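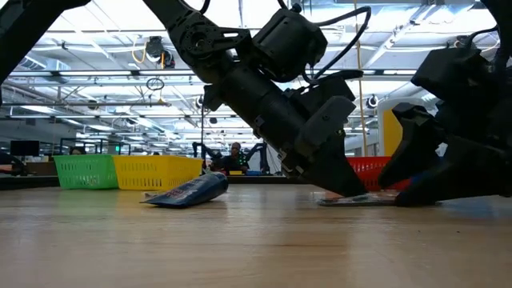 Bench tips: sorting small stuff with two arms

Flikgate workshop page, put together in a rush on a Wednesday, will tidy later. Mostly for whoever takes over the sorting bench next. Some of it works just as well for a kitchen drawer, I've used the basket bit at home.

Quick background. We're testing whether a pair of arms learns sorting better from a messy table or a neat one. A person drives the arms by hand, we record it, the learning program (Silley) trains on the recordings. 600 recordings made, 457 kept. The rest binned for dropped things, knocked baskets, driver sneezing.

Baskets
Cheap plastic mesh ones, low sides. Tall sides and the wrist catches the rim every time. One colour per job and don't swap them round half way through a day. We did, and had to throw out the whole afternoon's recordings as the labels no longer matched.
Keep them along the far edge, middle of the table free.
If they slide, a dab of museum putty under each corner. Peels off wood with a thumb. Not blu-tack, leaves a greasy patch.

What to put on the table
Ordinary things. Tubes, packets, car key fobs, anything flat and anything awkward. Toothpaste tubes are very good for practice, the crimped end and the cap end behave quite differently and the driver has to choose. Go for the middle of the tube. Cap end rolls out of the fingers.
Keep a spare of everything in a drawer. Tubes get squashed out of shape and then a recording from Monday doesn't match one from Friday.
Take batteries out of fobs. Learned after setting off an alarm in the car park.

Flat things
The worst. Card, thin packets, rulers. Fingers come down, tips touch wood, thing skids away. Three fixes, best first:
Slide it to the table edge and pinch it there. Slow but nearly always works.
Hold one end down with the other arm, lift the opposite end.
Strip of rubber tape on the finger tips. Change it weekly, it goes shiny.
Don't be tempted to bend the corner up beforehand. Silley learns to look for the bent corner and is then useless with a flat one. Wuisan's lot down the corridor lost a fortnight to exactly that.

Messy or neat
So, the result so far. We trained one version on neat tables, everything lined up with gaps between, and one on scattered tables. Same number of recordings each. Then 50 test runs apiece on a scattered table, and the scattered one came out clearly ahead. Not a suprise. What I didn't expect: it did better on the neat tables too, by a bit. Want to run that again before anyone puts it on a slide.
Worth knowing the messy recordings take longer and the driver gets grumpy.

How to scatter properly
People are bad at mess. Ask someone to scatter things and you get a tidy circle. Tip them out of a bowl from about hand height, then only move what's fallen off the edge or landed on top of something else. Leave the rest exactly as it fell, even if it looks a pain.

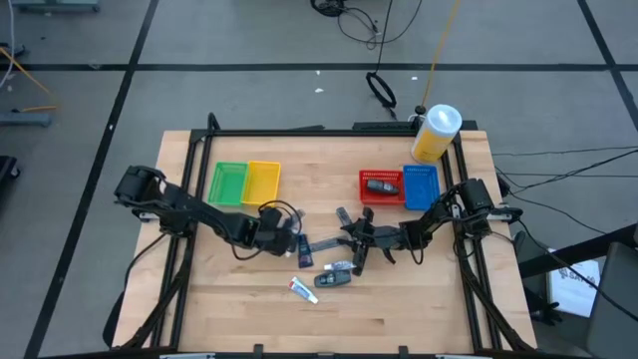
Turn things over now and then as well. A fob with its buttons up is a different job from a fob face down, and if the labels are always on top the program gets lazy about it.
Start some recordings with an item already in a basket. Otherwise it never sees a half done table and dithers when it meets one.

Cables
Loop them high on the arm with slack, hook and loop straps not zip ties. Zip ties bite when the joint turns. Move each arm through its full reach by hand before the first run, watch the loop the whole way. If it drags across the table at any point it'll take a tube with it.
Floor cables: push them away from where the driver stands.

Floor tape
Mark where the table goes. It creeps, more than you'd think, and the cameras notice even if you don't. Use cloth tape on carpet, paper tape is up by lunch.

Wiping down
Dry cloth on the wood between sets. Damp only at the end of the day, polish never, flat things slide even worse and the shine confuses the cameras.

Breaks
30 minutes driving then swap. After that the bad recordings creep in, we plotted it, very plain. Sizwe Magagula can go longer than that but he's been at it since December and the rest of us shouldn't try.
Write the bin reason down at the time. One word will do. "Drop", "bump", "cable". We didn't for the first batch and now can't say which fault cost us most, anoying as it's the first thing anyone asks.

Bits to order: rubber tape, putty, new straps, another couple of tubes. The Flallus catalogue has the straps, ask for the wide ones.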